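Porque é que a roupa fica amarrotada (e como dobrar uma camisola sem chorar)

Quando eu tinha oito anos, o meu trabalho cá em casa era dobrar a minha própria roupa. Eu detestava! Fazia uma bola com cada camisola, enfiava tudo na gaveta, empurrava com o joelho e pronto, trabalho feito. Claro que no dia seguinte ia para a escola com a camisola cheia de vincos, parecia um mapa com rios e montanhas. A professora perguntou-me uma vez se eu tinha dormido vestido (não tinha, juro).

Foi só muito mais tarde que comecei a achar piada ao assunto. Afinal, o que é um vinco? Porque é que o tecido se lembra de como o deixámos?

Vamos por partes. Pega na manga da tua camisola e olha bem de perto, mesmo com o nariz quase encostado. Vês uns fiozinhos? Cada fio é feito de fibras muito fininhas, torcidas umas nas outras. O algodão, por exemplo, vem de uma planta, e as suas fibras são tão finas que uma sozinha quase não se vê. Se puseres a manga debaixo de uma lupa, a coisa fica ainda mais interessante.

Agora a parte de que eu gosto mais. Há duas maneiras muito comuns de juntar fios para fazer tecido. Numa delas, os fios cruzam-se por cima e por baixo uns dos outros, como as tiras de um cesto. Chama-se tecelagem, e é assim que se fazem muitos lençóis e muitas camisas de botões. Na outra, o fio faz laçadas que se agarram umas às outras, como o tricô das avós, só que em ponto muito pequenino. Chama-se malha. As t-shirts são quase sempre de malha, e é por isso que esticam quando enfias a cabeça e depois voltam ao sítio (mais ou menos, se não puxares muito!).

E os vincos? Dentro do algodão há umas ligações minúsculas que seguram as fibras na posição em que estão. A água entra e solta essas ligações. Quando a roupa seca, elas voltam a formar-se, mas na posição em que o tecido estiver nesse momento. Se secou esticado, fica liso. Se secou enrolado numa bola no fundo do cesto... já sabes. O ferro de engomar usa calor, e muitas vezes vapor, para soltar tudo outra vez e deixar o tecido arrefecer direitinho. Mas o ferro é coisa para um adulto, está bem? Queima a sério.

Antes de dobrar, eu estendo sempre a roupa em cima da cama. Uma mesa também serve, mas a cama é grande, é macia e fica mesmo à altura certa para quem ainda não cresceu tudo. E não faz mal nenhum se a camisola cair lá toda torta, com uma manga para cada lado.
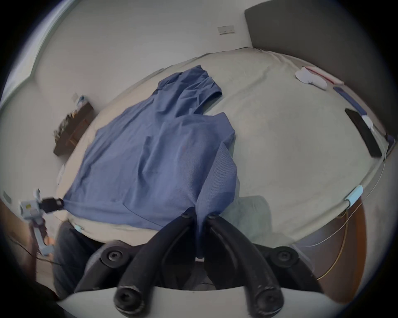 O passo seguinte é alisar. Põe as mãos abertas no meio da camisola e empurra devagarinho para fora, primeiro para os lados e depois para baixo. Não é preciso força. Depois procura as mangas, que gostam muito de se esconder debaixo do resto, e puxa-as para fora.

Já está lisa? Então vira a camisola com a frente para baixo. Agarra num dos lados e dobra-o até ao meio das costas. A manga vai atrás e fica atravessada, por isso dobra-a para trás, de maneira a não sair para fora. Faz igual do outro lado. Ficas com uma tira comprida e estreita, com a gola numa ponta.

Agora pega na bainha (é a borda de baixo, onde o tecido foi dobrado e cosido para não se desfiar) e leva-a até perto da gola. Dobra mais uma vez ao meio. Vira tudo ao contrário e tens um retângulo com a gola à vista!

O meu amigo Jong-dae Oh faz isto de outra maneira. Ele enrola as camisolas como se fossem tortas e arruma-as em pé na gaveta, umas ao lado das outras. Eu experimentei em dezembro, quando fiz a mala para ir visitar os meus tios, e tenho de admitir que dá jeito ver as cores todas de uma vez. Em casa voltei aos retângulos. São hábitos.

Queres fazer uma experiência? Arranja 4 paninhos velhos de algodão, todos parecidos, e pede autorização antes de os molhares (eu esqueci-me de pedir e eram os panos bons). Molha-os e torce-os bem. Pendura um, deixa outro estendido em cima de uma toalha, dobra o terceiro e faz uma bola com o último. Espera até ficarem todos secos. O da bola é o mais demorado, tem paciência! Depois põe-nos lado a lado e passa a mão por cima de cada um. Escreve num caderno qual ficou mais liso e qual ficou pior, e se algum te surpreendeu.

Podes repetir com um pano de poliéster, que é uma fibra feita em fábricas e que não bebe água como o algodão. Antes de molhares, tenta adivinhar o que vai acontecer. Eu cá errei à primeira, porque achava que os vincos iam ser iguais. E espreita a etiqueta da tua camisola preferida, que diz lá de que fibras é feita.

Fongchan Petchrat

Também para ler
Porque é que as meias desaparecem?
De onde vem o azul das calças de ganga
O botão: uma história com furos
Como se faz uma cama num instante
Nódoas: o que fazer primeiro
A lã pica! Mas porquê?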